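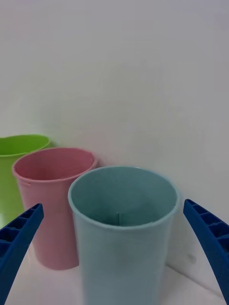
3.2 Drinkware and sugary drinks at home

Households in Kerslake and Serar kept a drinks diary for 15 days. Of the 308 households enrolled, 13 withdrew and were left out of the analysis. Parents recorded each drink, the vessel it came in and the time of day. Reusable plastic cups were the usual vessel for water and milk. Soft drinks were mostly taken straight from the can.

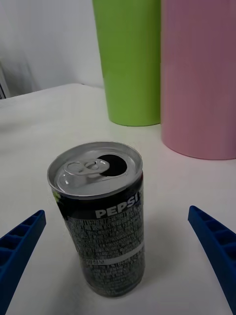 Figure 4. Small-format soft drink can, opened.

Can size was coded from the label where the parent had kept it. In Serar, 40 households bought small cans only, and their diaries showed fewer refills at the evening meal. We did not see the same pattern in Kerslake, where larger bottles were favoured. Cup colour was recorded at the request of the Bisow dental clinic, as several parents had said their children would drink water only from a cup of a certain colour.
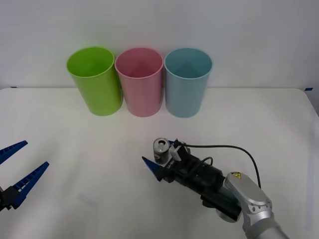
Figure 5. Plastic cups in lime green, pink and light blue.

Colour had no clear effect on the amount of water drunk and was dropped from the later models.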